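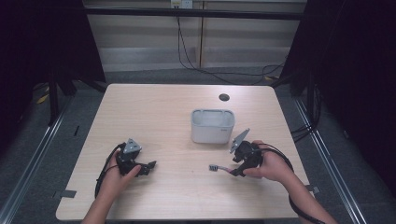

Course handout 4: Small-item storage and the work surface

Unit: Household Organization, Braltside Adult Learning. Read before the Thursday practical.

1. Scope

This handout covers the sorting and boxing of small personal-care items: toothbrushes, combs, razors, tubes, nail tools. Linen and bottles are dealt with in handout 5. The method assumes one open container, one table and one person working.

2. Choosing the container

An open rectangular container with rounded inside corners is the default for this unit. Square corners collect dust and paste residue and are slow to wipe. White or another pale color shows residue early. Lids are left off during sorting and, for items that are put away damp, afterward as well.

Check the inside length before anything else. An adult toothbrush needs a clear length of 215 mm if it is to lie flat with room for the fingers. If the container is shorter, the brush has to lie on the diagonal, and every item added later crosses it. Measure at the base, not at the rim - most molded containers narrow toward the bottom.

3. Toothbrushes

Toothbrushes are handled by the handle only. The bristle head should not touch the table, the container wall or another head.

Lay the brush with the head toward one short side of the container and keep all heads at the same end. Where two people share a container, use a divider. The Parsa divider strip supplied in class is cut with ordinary scissors and holds by friction. The Totov strip is stiffer and must be scored first.

A used brush is rinsed, shaken and left upright until dry. Only then does it go into a flat container. Travel covers are treated separately in the Andavham reading, pages 11 onward.

4. The surface

Clear the table completely before the first item is placed. Items left from a previous task get sorted by mistake, and small ones are lost under larger ones. Wipe along the grain, then look across the surface at a low angle toward the light. Crumbs and grit that cannot be seen from above show up this way.

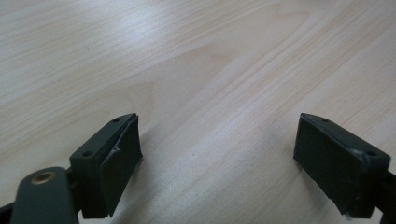 Fig. 1. Pale wood top with a single dark speck. Wipe before placing anything.

A patterned grain hides small marks better than a plain one. On wood, go over the middle of the table twice. Glare from a window or lamp has the same effect: the brightest patch is the hardest to inspect, so change position and look again.

Tables with a cable hole need one further check. Caps, hair ties and loose blades fall through. Cover the hole or work at the opposite side.

5. Order of work

Set the container toward the far side of the table, open side up. Keep the near side free for handling. Place long items first, then tubes, then anything under 40 mm in a small inner tray. Pick up one item at a time and set it down before reaching for the next.

Allow around 11 minutes for a first attempt with the class set.

6. For the practical

Bring one container from home and write its inside base length on the worksheet. Containers with lids are accepted. Glass is not.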